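Wollby Lab Floor Rules: Frequently Asked Questions
Last revised December 15, 2020

Who do these rules apply to?
Anyone past the yellow door, including people who are only popping in to grab a charger.

Do I really need the induction?
Yes. It takes 30 minutes, and Dinesh Tomar has heard all the jokes. Your sign-off lapses each July.

How fast may an arm move with someone nearby?
At the reduced speed setting. If you don't know where that is, see the previous question.

Who can hit the emergency stop?
Everyone. You won't get a bill or a lecture. You will get a form, 21 lines long, for which we apologise.

Can I tidy the household props before a run?
Please don't. The layout sheet says where each shoe goes, and a helpful colleague is hard to tell from a fault in the logs. Resets are done by the operator, with the arms paused.

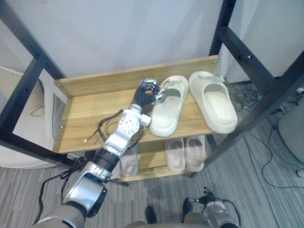
The same goes for picking up anything that's been dropped. Pause first, say "reaching in" loudly enough to feel silly, then reach.

What about cables?
Keep them out of walkways, and check for snags at the wrist before every session.

Who grants exceptions?
Zamfira Tudose, in writing. She has granted one, and it was for a fire drill.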